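The woman who runs the veg box round in Jodbridge told me to come early, so of course I got lost and turned up late. She was in the yard with a mug of tea and a pencil behind each ear, and she waved away my apology before I'd got to the end of it.

"You've missed the heavy lifting," she said. "Very clever of you."

I'd wanted to talk to her for ages (we've had one of her boxes since last November, and my kitchen has never seen so much kale). She started the round 11 years ago with a borrowed van and a field on the Rostholm road that flooded every spring. Before that she'd worked in an office, doing invoices for a firm that sold carpets.

"I was good at it, too," she said. "I still do a lovely invoice. But I'd sit there in June thinking about beans."

The first summer was dreadful. She grew far too many courgettes, like everyone does, and had 15 customers, most of whom were related to her. "My aunt took two boxes a week and gave one to next door. I only found out when next door rang up to cancel!"
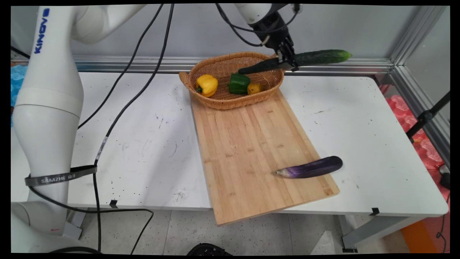
I asked what people moan about most, and she didn't have to think. Beetroot. Half the round would eat it daily and the other half want it banned, so now there's a line on the order form where you can say no to one thing.

"Just the one, mind. I had a man cross out everything except potatoes. I said, love, you want a sack, not a box."

Cucumbers are her own favourite, which surprised me. She likes the knobbly ones and eats them in the van with salt out of a twist of paper. Her advice is to keep them out of the coldest part of the fridge, and I've been doing it wrong for years — mine live right at the back, next to the milk.

We got on to money, as you do. The price of a box has gone up twice, and both times she wrote to everybody by hand. It took her almost 2 weeks. She lost a couple of people and got a lot of nice cards back.

"Would I do it all again? Oh, I don't know. Ask me in August and I'll say yes. Ask me when I'm cutting leeks in the sleet and I'll want my carpets back."

She's hoping to add the villages out past Rostholm next year if she can find another driver. I said I'd put the word out, so consider it out. You'll need a clean licence and you mustn't mind mud.

I came home with a bag of runner beans and, yes, more kale.

Posted 2019-09-08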